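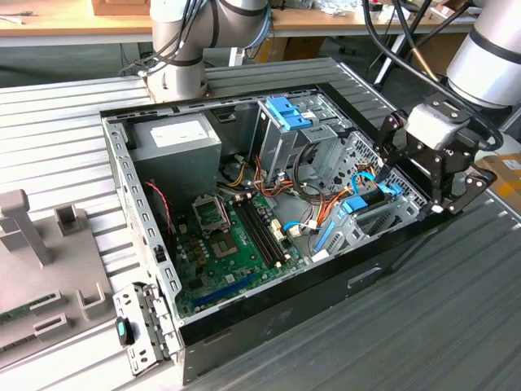
Disassembly Cell Purchase: Your Questions
Stitamthorpe Reuse Workshop — staff and partner pages
Last updated 5/11/19

We have been asked the same things often enough, usually on the stairs, that they now live on a page. It covers the two-arm cell for taking apart desktop computers, what it will cost, and when it will start earning its floor space. If you want to know about laptops, printers or the kettle, those are other pages.

What are we buying, exactly?

Two robot arms, a bench for them to stand on, grippers, cameras, a controller cabinet, and the guarding that the insurer would like to see before anybody switches it on in earnest. The supplier is Losatex, who quoted for the whole lot as a single line and were then persuaded to quote for it again as several lines. The second version was longer and slightly cheaper, so do ask.

Why two arms? Couldn't one do it?

One could, slowly. Desktop towers were designed by people with two hands, and a good many of the latches inside want one thing held while another thing is pulled. We priced a single arm with a clamp for holding, and the clamp needed resetting for every model of case, by a human, with a hex key. At that point you have bought a robot and hired it an assistant.

The other consideration was spares. Two matching arms share cables, mounts and fingers, so one shelf of parts does for both.

Which computers will it handle?

Full-size towers with tool-free latches to begin with. The case goes on its side with the panel already off, and the arms work down into it. Drives first, then memory, then whatever else we can teach it. Small form factor machines are for the second year, if there is one.

We started with towers of this sort for a dull reason: we have lots of them. Council offices clear them out by the vanload, the insides are laid out sensibly, and the bits you are meant to grab tend to be bright blue. It would be rude not to.

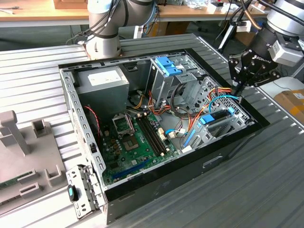
What does it cost?

The headline figure is in the board paper and we are not going to put it on a web page while the second quote is still open. What we can give you is the small stuff, which is where budgets go to die.

Finger sets: 326 pounds a pair. Budget for more than one pair. We budgeted for one pair.

Bench, corrugated metal top, delivered: 1649 pounds. Delivered, in this case, means to the kerb. Getting it from the kerb to the workshop is a separate heading, and so is the door frame.

Fixtures: printed in-house, so the cost is plastic and somebody's patience. The grey plate with the post and holders on it went through several drafts, all of which are in the cupboard if you would like a doorstop.

Cables, ties, sleeving and clips: put down whatever you think, then double it. Arms come with cables, the cables go along the arms, and then they go everywhere else.

Is the software included?

The controller software is. The part that knows what a drive latch is, and what to do on meeting one, is ours to sort out with Michiels, who are the integrators. Their day rate sits in the project budget under "commissioning", and their travel sits under "other", where it is larger than you would expect.

Please don't let anybody talk you into a software budget of nil on the grounds that the hardware came with a disc.

Could we have bought second-hand?

We looked. There was a pair of arms going at Algate, our sister site, which had been used for packing and came with a full service history and a smell. The arms were fine. The controllers were two versions behind and the upgrade would have eaten the saving and then the biscuits. If your site has a newer controller already, second-hand is well worth a phone call, and we can pass on the details.

Will it replace anyone?

No, and this was settled before the first quote came in. The stripping line is short of people and has been for a long time. The cell is meant to take the repetitive part of the work, and the people on the line move to testing and grading, where the money is.

Somebody still has to sit with it as well. For the trial period the plan assumes one trained member of staff within reach of the bench whenever the arms are live, passing things in, taking things out and generally keeping an eye. That is a salary line. It was missing from the first version of the budget, which is why the first version looked so marvellous.

How much staff time should we plan for, then?

All of it, for the trial. One person, sitting down, for the length of the shift. After that we hope to have one person covering the cell and the grading bench together, but it is a hope and it is written down in the plan as one. Get a decent chair. The chair is a real line in our budget and it went through with no discussion, unlike everything else.

Hands inside the case while a gripper is in there are a matter for the risk assessment, and the rules depend on which mode the cell is running in. Read the laminated sheet. If the laminated sheet has gone missing again, read the one in the office. 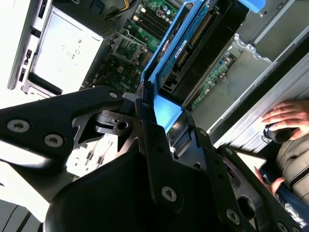
Why put a camera on the wrist as well as over the bench?

The overhead view is good for finding the case and hopeless for seeing under anything. The wrist view is the reverse. You get a fine close look at the board and the drive, with a great deal of gripper in the way. Buy both. We tried to save money by fitting only the overhead one and Michiels were very polite about it.

A practical note: light coming in from one side will bleach out part of the wrist picture, so put a blind on the shopping list. Blinds are cheap. Re-shooting a week of trial runs is dear.

How long before it pays for itself?

The board paper uses a target of 100 towers a week once the cell is settled, and everything else follows from that. If we hit it, the payback is respectable. If we hit half of it, the payback lands in a part of the spreadsheet where the cells turn pink. We have asked for both versions to be shown side by side at every review.

Recovered drives and memory make up most of the income. Power supplies are a nuisance and bare boards go by weight. Check your own resale prices before copying our sums, as ours are already out of date.

What does it need from the building?

Level floor, a solid bench position, its own power circuit, network points, and more clear space behind the arms than the drawing suggests. The drawing shows the arms. It doesn't show the boxes, papers and odd parts that will be on the nearest table by lunchtime on the first day. Plan for a table, and accept what will happen to it.

When does it all start?

Orders go in as soon as the second quote is signed. Losatex say January for delivery, and we have written January in the plan in pencil. Commissioning follows on directly if the electrician is done by then.

Can we come and see it?

Yes, once the guarding is up. Bookings are through the Stitamthorpe front desk, in small groups, closed shoes. Please don't bring your own computer to have it taken apart. We can't promise to put it back together.

Can we borrow your spreadsheet?

You can. Ask at the front desk for the planning pack, which has the budget template, the risk assessment and the fixture drawings in it. The template has a tab called Contingency. It was empty when we got it and it is empty again now, for different reasons.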